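Robot hands get a turn at the toaster

Two-armed robots are making toast at Sitstead this August, as the automation firm Tanex tries out multi-fingered hands against the plain two-finger grippers most of its customers already own.

The test uses an ordinary two-slot toaster, a shallow tray and sliced bread. The robot has to lift a slice from the tray, put it in a slot, press the lever and bring the toast back out.

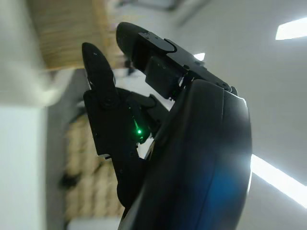
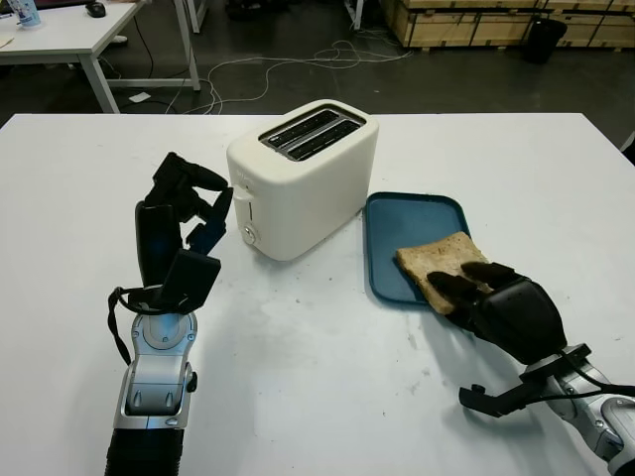
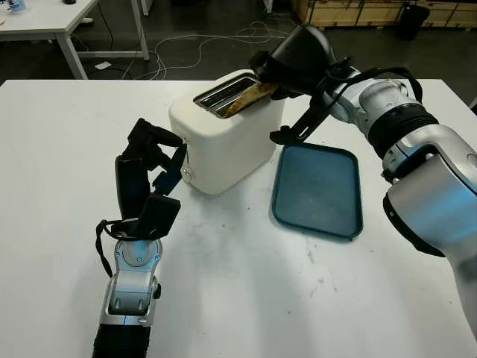
One of the black hands up close, top; the bread and the toaster in the other two.

Bread was picked because it is hard to hold well. It bends and sheds crumbs, and a grip that suits a soft slice can crack a toasted one. The slots leave little room on either side, so a small error in angle at the wrist is enough to jam a corner.

Tanex plans 500 runs, split between the two kinds of hand. Each run is stopped after 60 seconds if the slice has not made it to the tray. The arms and the toaster stay the same throughout, and both hands are run from a Mesteo controller — the firm wanted one set of software for the whole comparison.

A wrist camera is being tested at the same time. From above, the fingers often hide the edge of the slice at the moment it matters most, and the team wants to know whether the closer view makes up for that. Some runs will be repeated with the wrist camera switched off.

The lever has its own score sheet. A hand can push it down with a fingertip or a knuckle, and either is allowed as long as the toaster doesn't move on the table.

Vlachou, which supplies the hands, will get the wear records for the finger joints after 6 weeks. Tanex says it will publish the full results, including the dropped slices, and a second round with bagels is planned.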